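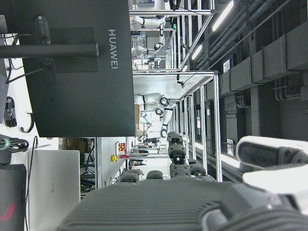 El kit llega bien documentado, pero el primer día se va entero en el cableado, escribió el responsable de una planta de envasado al terminar su periodo de prueba, y pedía que lo dijéramos en esta página. Queda dicho. La instalación de una célula Kurnuvari ocupa una jornada completa antes del primer movimiento, y así consta ahora en el presupuesto.

Quiénes somos

Clullwood diseña, monta y mantiene células robotizadas para manipulación de piezas pequeñas y medianas. Trabajamos con empresas que no disponen de departamento propio de automatización y con centros de formación profesional que necesitan un equipo de prácticas equiparable al de una planta. La plantilla se compone de 19 personas entre ingeniería mecánica, control, software y servicio técnico.

La empresa nació como taller de utillaje. Los primeros encargos de robótica fueron adaptaciones de pinzas para brazos ya instalados, y de ahí procede la costumbre de empezar cada proyecto por la pieza que hay que coger. El modelo de brazo se decide después.

Qué ofrecemos

Kurnuvari es nuestro kit de célula modular. La estructura es de perfil de aluminio y se suministra con brazos, armario de control, parada de emergencia y soporte para cámara. El cliente puede partir de un solo brazo y ampliar hasta 6 sobre el mismo bus de comunicaciones. La herramienta de extremo se elige por separado: ventosa, pinza paralela o mano articulada.

Felon es el software de supervisión. Registra posiciones articulares, par, estado de la herramienta e imagen de cámara con una base de tiempos común, a una frecuencia de 50 Hz. Se ejecuta en un ordenador portátil o de sobremesa convencional. Los registros se exportan en formato abierto y quedan en poder del cliente.

Olaniyan es el servicio de puesta en marcha y mantenimiento. Incluye visita previa, evaluación de riesgos, montaje, formación de operarios y revisión tras las primeras 500 horas de funcionamiento. La revisión comprende holguras de muñeca, apriete de la estructura, estado de las mangueras y comprobación de los circuitos de seguridad.

Cómo trabajamos

Cada célula se monta primero en nuestro laboratorio, con las piezas que envía el cliente. En esta fase se ajustan los puntos de agarre y se mide el tiempo de ciclo. El cliente puede asistir en persona o seguir los ensayos en remoto. Una vez firmada el acta de aceptación, la célula se desmonta por módulos, se etiqueta y se traslada.

No suministramos células sin evaluación de riesgos, tampoco para uso docente. Si el centro ya cuenta con una, la revisamos y la adaptamos a la configuración contratada.

Limitaciones

Kurnuvari no está previsto para ambientes con polvo abrasivo, cámaras frigoríficas ni zonas clasificadas. La mano articulada ofrece más versatilidad de agarre que la pinza paralela, con un ciclo más lento y un mantenimiento más frecuente. Para una sola referencia de geometría constante recomendamos la pinza.

Visitas y demostraciones

El laboratorio recibe visitas técnicas por la mañana, a partir de las nueve, con cita previa. En diciembre el calendario se reduce por inventario. Para preparar la demostración solicitamos un plano o una muestra de la pieza, el peso máximo y la cadencia deseada. Las solicitudes se envían mediante el formulario de contacto, indicando «Kurnuvari» en el asunto.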